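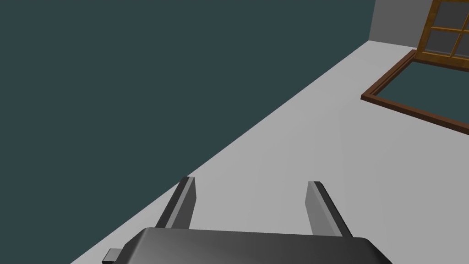 The export will be fine if you just refresh it, was the message from Shao support, sitting there when I logged in. One line. No name on it. Refreshed it four times before coffee and it was not fine, the February column came back blank every time and the totals row added up the blanks and gave me a nice clean zero.

Month end Friday. So.

Gave up on the built-in report and pulled the raw ledger into a spreadsheet instead. 1,287 rows. Sorted by account, then by date, then undid it and sorted by date first like I should have. Dates are text again. Every single time the dates are text. Text to columns, fixed, moved on.

Pivot table OK by 10:40. Freight still off by 78 dollars. Not much, but it'll bug me and it'll bug the auditors more. Went line by line thru the Prulgate invoices and found one posted twice, once in each period. Reversed it. Still off, by 11 now, and in the other direction. Left it and ate lunch at my desk, crumbs in the keyboard, need to stop doing that.
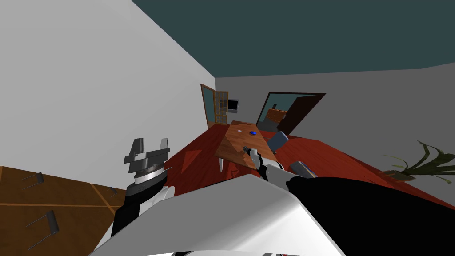
Afternoon

Call about the Illelus add-on. They want us to drop the spreadsheets and use dashboards for everything. Looks good, I'll say that. You click a department and it opens up into the transactions, no waiting. But I asked can I type my own number in a cell to see what happens if rent goes up and there was a long pause and then "that's on the roadmap." Wrote that down. Price per seat, we'd need 2 at least. Didn't ask about training, forgot, email them tomorow.

Back to freight. The 11 was rounding on the currency lines, the Jiltar shipments come over in euros and the report rounds each line where the ledger rounds only the total. Added a column for the diffrence and a note to myself in the header so I don't go hunting for it again in March.
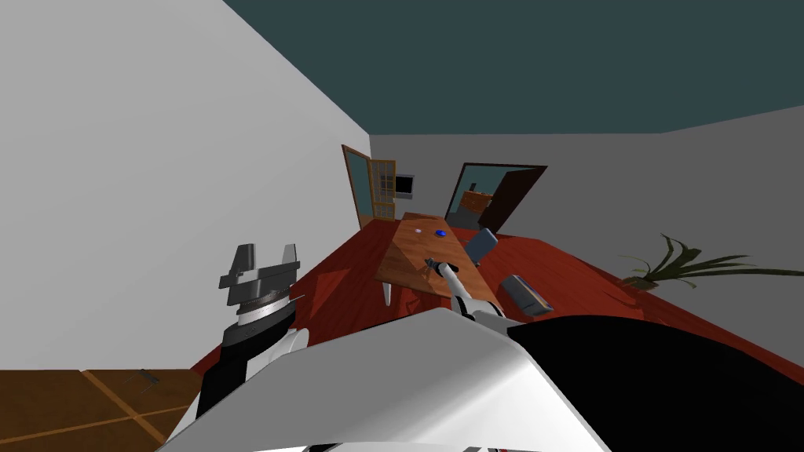 Then saved it under the wrong name and nearly wrote over last month's file. Caught it on the prompt. New folder, new name, read only on the old one, should have done that ages ago.

Still to do: accruals, bank rec, answer Shao and tell them refreshing is no answer, ask if the blank column is a known bug. Send the Illelus notes round. Find out who changed the account codes for office supplies bc half of them land under repairs now.

Home late. Didn't do the accruals. First thing tomorrow, before I open the email.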